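Chapter 7
Hand-Held Grippers for Cloth Handling

In this chapter
7.1 What a hand-held kit is for
7.2 Reading the product sheet
7.3 The pinch
7.4 Seams, cuffs and edges
7.5 Working with two units
Review terms: parallel gripper, linkage, pad, pinch depth, field of view, demonstration

Chapter 6 dealt with robot arms that pick up boxes, bottles and other things that keep their shape. Cloth does not keep its shape. A shirt has no fixed top or bottom until someone lays it out, and each time it is touched it becomes a slightly different object. For this reason many shops that want a robot to fold laundry start by having people do the folding with a gripper in the hand. The camera on the gripper records what the fingers do, and the recordings are used later to train the arm.

This chapter treats the hand-held kit as a product. You will learn how to judge one before buying or renting it, using a case that runs through all five sections.

The case: Zeleke Garment Care

Zeleke is a small laundry and alterations business that wanted recordings of household clothes being folded. Its operations manager, Ifeanyi Nwachukwu, compared two offers. Drorkard sold a kit outright for 1389 dollars. Trolmont rented a similar one for 295 dollars a month, with spare pads and a case included. Both kits used two-finger parallel grippers with a wide-angle camera. Zeleke rented for August and planned 230 demonstrations, split among sheets, shirts and knitwear.

Keep these numbers in mind. In Section 7.2 you will work out how many months of rental equal the purchase price, and what the spare pads do to that answer.

Flat woven cloth first

Most evaluations begin with smooth woven fabric. It is the plainest test of whether the fingertips meet squarely. If one tip closes a little ahead of the other, thin cloth slides out of the gap or is taken up to one side. The user should lower the open fingers, close them on a small fold, and raise the hand at an even speed.
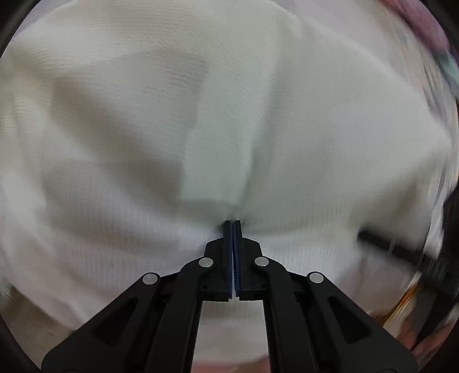

Figure 7.1 A pinch on white woven fabric. Small wrinkles radiate from the fingertips.

Look at the wrinkles around any pinch before looking at the hardware. They show where the cloth is under tension, and a trained eye can use them to guess how the rest of the piece will follow. Speed matters too. A quick move smears the picture toward the edges, and a recording with too much smear may be rejected when the data is checked.

Thick and stretchy cloth

Knitwear asks more of the pads. A cuff is made of several layers once it bunches up, and ribbing springs back when it is squeezed. Buyers should ask how the pads are surfaced, how they are attached, and what a replacement set costs. At Zeleke the knitwear group was left until last – a sensible order, as new users tend to squeeze too hard in their first hours.

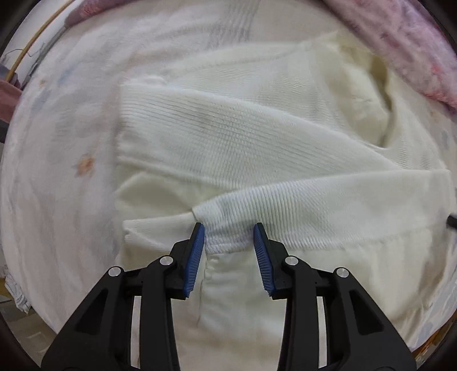

Figure 7.2 Ribbed cuff of a knit sweater gathered between grooved blue pads.

Cuffs are a good place to take hold of a sleeve. They are easy to find by eye, they mark the end of the part, and they give the fingers something dense to close on. Section 7.4 compares the cuff with two other starting points, the shoulder seam and the bottom hem.

Asuka Kawaguchi, who wrote the folding instructions for Zeleke, kept them short. Her sheet for sweaters has 3 lines:

Sleeves in, cuff first.
Hem up to the collar.
Stop and lay both grippers down before the next piece.

Large pieces usually call for two units. One person can hold one in each hand, and the cameras then give two views of the same garment. A kit sold as a pair should have its clocks matched by the maker. If the clocks drift, the two recordings have to be lined up by hand, and that cost belongs in the comparison as much as the price of the kit does.
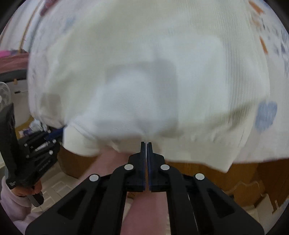
7.1 What a Hand-Held Kit Is For

A hand-held kit replaces the robot during recording. It has the same kind of fingers the robot will use, so the person is limited to the motions the robot can make. In the older Zarholm system, a worker wore a glove and the motions were converted afterward. The conversion worked well for rigid parts and poorly for cloth. We begin with the reasons for that difference, and then set out the parts of a typical kit and the terms used to describe them.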